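Moser Utility Cart with Striped Bin
Item no. 1328

The Moser Utility Cart is supplied to schools, clinics and shared housing for the storage and movement of light household goods. It consists of a white wheeled frame and a white plastic bin printed with light blue stripes and swooshes. The cart is part of the Tuko storage line and is delivered with the bin in place.

Intended use
The cart is suitable for linens, cleaning cloths, paper goods and similar items. It should be used on level indoor floors only. It is not approved for liquids or for use as a step or seat.

Load and care
Maximum load: 10 kg
Cleaning: damp cloth and mild soap
Casters: check every January and replace in full sets
Warranty: 5 years on the frame, excluding casters

Ordering
Orders are accepted in quantities of one or more. Institutions ordering 13 or more carts receive free delivery to the Cukska and Fener depots. Orders received by 15th October will be filled from current stock. Replacement bins may be ordered separately under the same item number, marked "bin only."

Inquiries should be addressed to Ingeborg Widmer, Institutional Sales, and should include the item number and the delivery address.
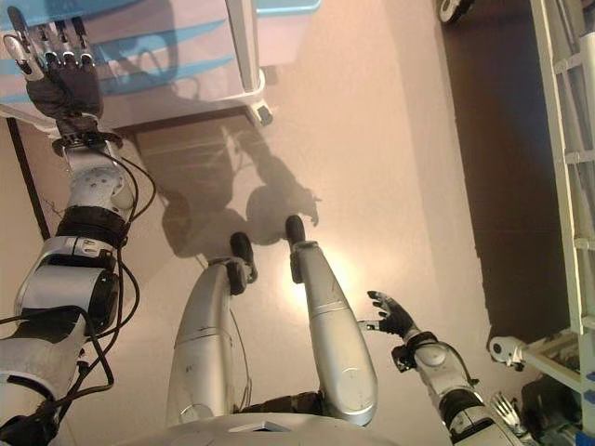 Item 1328, white frame with striped bin.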